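Keep the small libraries open in the evening

Sumcombe library now shuts at five. The council made the change in February and says it saves £2320 a year. I have no reason to doubt the sum. I do doubt that it is worth having.

Most people in Sumcombe work in Nokesmont and get home after six. For them the library is now open on Saturday mornings and at no other time. They pay for it like everyone else.
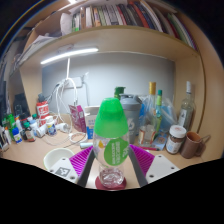
The council points to the low number of loans after five. Loans are a poor measure. People came in to read the paper, fill in forms, or sit somewhere warm with their homework. None of that shows up on a borrowing record.

Maritza Giraldo studied for her bookkeeping exams there two nights a week. She shares a flat with three others and has no table of her own. She now takes the bus to Nokesmont, and it costs her £48 a month.
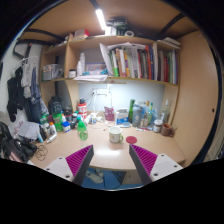 I have heard it said that everything is online these days. Some of it is. The council's own housing form runs to several pages, and it is hard work on a phone. Dayana Henao used to help people with it at the front desk. That help now ends at five as well.

A petition with 480 names went in over the summer. The reply was two paragraphs long and repeated the figure for the saving.
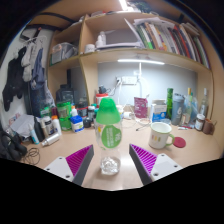 I would accept two late evenings a week instead of five. I would also accept a later start on those days, so that the staff hours stay the same. The council should try it for a year and count the people who walk in, as well as the books that go out.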